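"Write the rule so the person wiping the worktop can use it"

Geetha Kurup has a stack of paper on her desk that she calls the old testament. It is the first set of working rules she wrote for robot arms in shared kitchens, and it ran to 400 numbered clauses. She laughs when she picks it up. "I was so proud of this! Then I watched someone try to find the bit about dropped spoons, and it took them longer than it would have taken to cook lunch."

The current set, which she put together with Vira Pavliuk at Undau, fits on 10 pages. It covers arms that handle food, bowls and boxes in places where people are also walking about, sitting down or making a cup of tea. Kurup came to it from catering, Pavliuk from machine safety, and they still argue about the wording most weeks.

"Geetha wants every rule to start with a verb," says Pavliuk. "I want every rule to say who it is for. So now they all do both, and they're better for it. 'Operator: clear the reach before you start.' You can't really get that wrong."

Reach is the word that comes up most in our conversation. The rules ask each site to work out how far the arm can go with something in its fingers, and to treat that whole area as the arm's while it is moving. Measuring with an empty gripper won't do.

"People measure the bare arm, and then they give it a tray," Pavliuk says. "The tray is part of the robot for as long as the robot is holding it. So is a ladle, so is a bowl. I could talk about this all afternoon, and I have done."

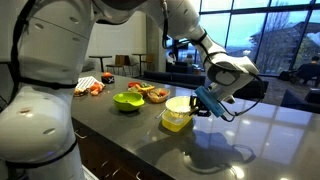

The next part deals with what Kurup calls kitchen manners. Gripper fingers that touch the rim of a bowl are treated just as a cook's hands would be. They get cleaned before a session and again whenever the job changes from raw food to anything that will be eaten as it is. Cables count too, and this was a point she fought for.

"Everyone scrubs the fingers and forgets the cable," she says. "But a loop of cable near the wrist goes wherever the wrist goes. If it can brush the salad, it's a food surface. I love that rule, it's such a small thing and it changes how people dress the arm in the first place."

Did anyone object? "Oh, plenty. Sointu Suominen sent us two pages on that clause alone." Suominen runs the test kitchen at Leinonen and was one of the early readers. Her worry was that sites would wrap the cable in film, forget about it and leave it there for a month. The final text says that any cover comes off at the end of the day and goes in the bin.

Other clauses came straight out of practice. During the trial, sites logged 3,006 separate pick-ups, each with a line on what was lifted, where it went and whether anyone had to step in. Pavliuk had planned to stop at 3,000. "We got carried away," she says. "The last six were all eggs, if you're wondering, and yes, there is now a clause about eggs."

The log showed them where the rules were being skipped. Stops were the weak spot. People knew where the stop button was, but they waited too long to press it because they didn't want to spoil a run. So the rules now say that a stopped run is logged as a good run, with the name of whoever stopped it left out. Kurup thinks this is the best line in the whole document.

"You have to make it feel ordinary," she says. "Somebody's sleeve is a bit close, you press it, you have a chat, you start again. Lovely. We had one trainee who pressed it nine times in a morning, and we told her to carry on exactly like that."

There is a short part on bystanders as well. People sitting nearby should be able to find out that an arm is in use without having to ask, and the rules want a sign at eye height, in plain words, at each way in. Pavliuk admits that the first sign had a paragraph on it about risk assessment. The present one says "Robot working here. Please talk to us before you come to the counter."

I ask what they would still like to fix. Kurup goes for lighting straight away. Shiny worktops throw back reflections, and she would like a simple check that any site can do at different times of day, with the blinds up and down. Pavliuk wants better wording for handovers, when an arm passes something to a person. The draft has been through several readers already and she isn't happy with it.

"'Let go when they've got it' is what we all mean," she says. "Try turning that into a rule! How does the arm know they've got it? How do they know it's about to let go? I've got a whole notebook on it."

The next version is due in October. Kurup has promised to keep it to the same length, so if handovers go in, something else has to come out, and she already has her eye on Pavliuk's clause about trolleys.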